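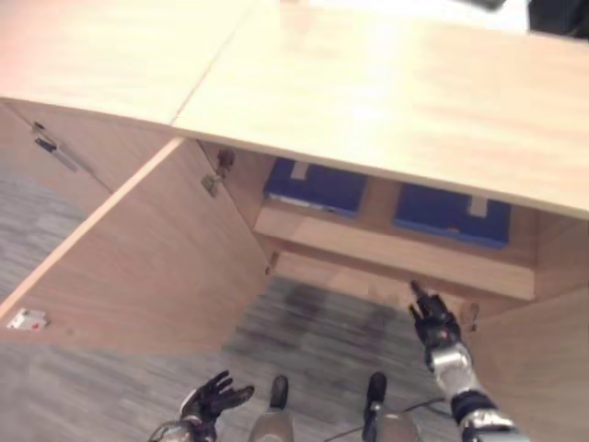 Budgeting for spare hands on a humanoid: how many sets?

Hi all, our workshop at Basasley has to put its equipment plan in by October and I'm stuck on one line. We want the robot doing cupboard jobs, so opening doors, reaching in under a desktop and getting flat storage boxes off a shelf. Pruslow have quoted me £487 for a glove and fingertip kit and £700 a year for the care plan. Do I need both? And should I be putting money aside for the cupboards too?

moorhen_tess
August 30, 2025

Get both for year one, then drop the care plan if you're not using it! We went through 2 kits in our first year and it was always the fingertips, from catching shelf lips and door edges. Ask if the kit covers left and right though, ours didn't and I was livid. Oh, and put a bit by for hinges. Concealed ones don't like being pulled at a funny angle, so I bought a bag of 17 and we're still working through them.

Pidance_Rob_Shed

just buy the kit

cai-lab-kettle

We're a small place using Cai for the planning side and I'd price up your boxes as well. Lids that slide about cost us more time than the hands ever did. Also get the delivery time in writing, as our second kit took ages.

oldbenchmark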